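Home | Features | Workplace | Subscribe

The packing counter learns a second pair of hands

Automation at a catering firm has moved some tasks, removed a few and added one that had no name before November
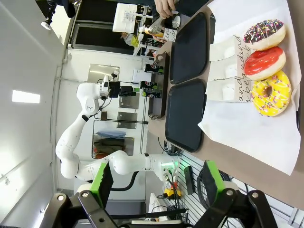
What the arms do

Martinelli supplies breakfast and lunch orders to offices. Its packing room runs two arms over a brown countertop, and the task they are given is narrow: pick a glazed donut, place it on a black tray, move the tray along. The fingers carry bright green pads on their inner faces. Glaze is the difficulty. Chocolate with sprinkles, a red-pink coating and a yellow one with sprinkles each grip differently, and a finger that closes two millimetres too far leaves a mark the customer will see.

The control software, Wutar, stores a closing width for each product. There are 41 products on the list. When the recipe changes, the width has to be measured again, by hand, with a gauge and a tray of spares.

Who does what now

Before the arms, a packer took an order sheet, collected the items, checked them and closed the bag. The job has been split. The arms load trays. People fill the bags, add the drinks and deal with anything outside the stored list, including sandwiches, which vary too much in height.

Filipa Patrício has packed at Martinelli for six years and now runs the early shift. Her first task, at 4.30 in the morning, is to clean the finger pads and run a test pick on each glaze. "I used to know we were behind by looking at the counter," she says. "Now I look at the counter and at the queue on the screen, and they don't always agree."

The disagreement has a dull cause. Wutar marks an item as packed when the fingers open over the tray. If the donut lands on its edge, the count is still correct and the order is still wrong. Packers correct this by hand and log it under a single code, 127, which until recently covered every kind of placing fault. Patrício asked for it to be divided. It now has four sub-codes, and the weekly report is longer but of some use.

Pace and stoppages

A full morning is 276 orders. The arms hold a steady rate, slower than an experienced packer over ten minutes and faster than the same packer over four hours. Staff have had to adjust to the evenness. Short rests used to fall between orders; they are now written into the rota, a change the packers requested after the first fortnight.

Stopping the cell needs no permission. Anyone may press the emergency stop, and restarting takes two people – one at the counter, one at the screen. Leonor Vieira, the operations engineer, says that early on staff would reach in and straighten an item sooner than lose the restart time. The restart sequence was shortened, and reaching in became less common.

Pay and training

Packers who complete the Vitik course, 200 hours spread over a year, move up one pay grade. Five have started. The course covers pad replacement, width measurement and fault logging, though not programming, which stays with Vieira and an outside contractor, Jillden. Patrício would like that line moved. Vieira agrees in part: product widths could be edited on shift, in her view, but arm paths should not be.

No packing jobs have been cut so far. Two vacancies were left unfilled.

14 comments | 63 shares

Contact the features desk | Copyright the publisher and contributors | Back to top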